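Two arms, one white cloth and a lot of patience at Caldeira open day

Saturday, June 24, 2023

If you have ever tried to explain to a teenager how you like your T-shirts folded, you'll have some sympathy for the people at the Neneck workshop in Caldeira. They are teaching a pair of robot arms to fold laundry, and they are doing it the old-fashioned way, by showing them how!

The project is called Junomico. Nobody writes out the folds as a list of moves. A person takes hold of two hand controllers, the arms on the table copy every motion, and the whole thing is recorded from start to finish. Then it gets done again, with a different garment or the same one dropped at a new angle. The team has 74 good recordings of the basic fold so far and wants 3000 before it starts training in earnest.

"Your hands know things you can't put into words," says Gleice Evangelista, who leads the project and has driven more of the runs than anyone. "You feel a corner slipping and you fix it. I want the arms to pick up on the fixing too, so we keep the messy runs as long as the fold comes out in the end."

The left gripper points down at a corner of the folded white cloth while the right one waits with its fingers open. A stack of folded clothes sits at the back of the table, with a green one on top, across from an olive-green basket.

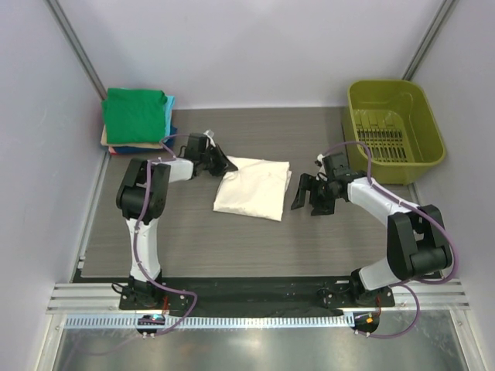 Visitors take the controls

The best part of the open day was the sign-up sheet. Sixteen visitors got a turn at driving the arms, and the youngest was 7. She had a dish towel folded in half on her second try (the cheering could be heard out in the parking lot). Plenty of adults needed longer, mostly from reaching too far and crossing the grippers over each other.

Evangelista's advice to every newcomer was the same: go slow, look at the cloth and forget about the arms. It works surprisingly well.

Next up are long sleeves, which the team calls "the hard part" with real affection. A second table, named Gulari, is due to be running by September, and the workshop plans to open its doors again then. Sign-up is at the front desk.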